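# The Robot Will Get to It Eventually

Every few years I am promised a machine that will do my chores, and every few years I end up holding the same sponge. The dishwasher was the last one to keep its word, and even that needs me to load it.

So I went into this year's crop of helpers with modest hopes. Asatik, a start-up with a very nice lobby, wants to sell you a pair of arms for the kitchen counter. Fernholm would like to put arms in the back rooms of labs and small shops, where people spend their days moving little things from one holder to another. It sounds like the easier job. Nothing back there is sticky, and the cat isn't allowed in.
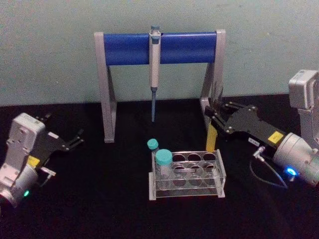 Small things turn out to be plenty of trouble. A person picks up a tube while thinking about lunch. An arm has to work out where the tube is, how hard to squeeze, and what to do with the bar, leg or cap that happens to be in the way. Fernholm's engineers told me they logged 2,543 practice pickups in April and called 698 of them good enough to show a customer. I asked about the others. They offered me coffee.

Clear plastic is a special misery, I learned, as it can be hard for a camera to tell where it stops and the room begins. I sympathize, having walked into a patio door.

Then there's the matter of speed. Golledow, which repairs and packs garden tools, tried a two-armed setup on its shop floor and found that a sorting job could take up to 38 minutes. The woman who used to do it before her coffee break still does it before her coffee break.

Núñez, the bakery on my corner, looked into a machine for folding boxes and bought a second stool instead.

I don't mean to be sour. The arms are patient, and they will repeat a dull motion long after I'd have wandered off to check the mail — a real talent, in my house. I'd put one to work tomorrow matching socks, provided it didn't mind starting in April and finishing for Christmas.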